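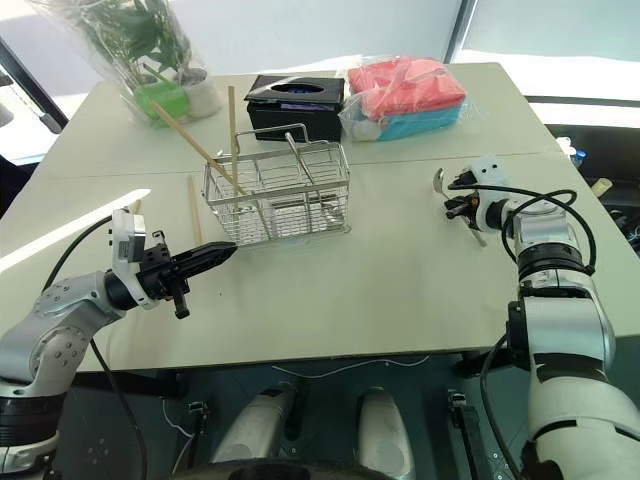
January 15, 2023

On Renewing a Library Card in Serkthorpe

I have held a borrower's card at the Serkthorpe public library for 14 years, and until this winter I had never read the rules printed on the back of it. The card expired over the holidays. The renewal required a visit in person, a proof of address and a signature, and I was given a copy of the revised borrowing terms to take home. I have now read them in full, and I wish to record a few observations for other residents who may be asked to sign.

The first change concerns the length of loans. Books may be kept for three weeks, as before, but a second renewal is no longer granted by telephone. It must be requested at the desk or through the reader's account. Those of us who borrow long histories will feel this. I am at present on page 129 of a two-volume account of the canal trade, and I do not expect to reach the second volume before March.

The second change concerns items sent over from the Ranham branch. These were formerly treated as ordinary loans. They are now issued for 13 days and cannot be renewed at all. I asked whether the shorter period begins on the day the book arrives or on the day it is collected. The answer is that it begins on collection, although the printed terms do not say so. Readers would be well served by one additional sentence on this point.

Local history material remains for use in the building only. This is proper. The parish maps and the Phan collection of letters have suffered a good deal from handling, and several of the letters are now kept in folders that must be requested at the desk before noon. I would note that the request slip still asks for a shelf number which the new catalog does not display. Mr. Quentin Charpentier, who was at the desk when I called, advised me to leave that line blank and write the name of the correspondent instead. My slip was accepted on those terms.

The reading room itself has been rearranged. The newspapers have moved to the north wall, where the light is poorer, and the large-print shelves have taken their place beside the entrance. I regret the loss of my usual chair but cannot object to the decision. The large-print readers had a long walk before.

One matter remains unsettled. The new terms refer to a "reserve period" for requested books and do not define it. Under the old terms a book was held for a week. I have written to ask whether this continues to apply -- my letter went in with the signed form -- and I will add the reply to this page when I receive it.

Residents whose cards bear the old Kerunum stamp on the front should note that these remain valid until their printed date and need not be exchanged early.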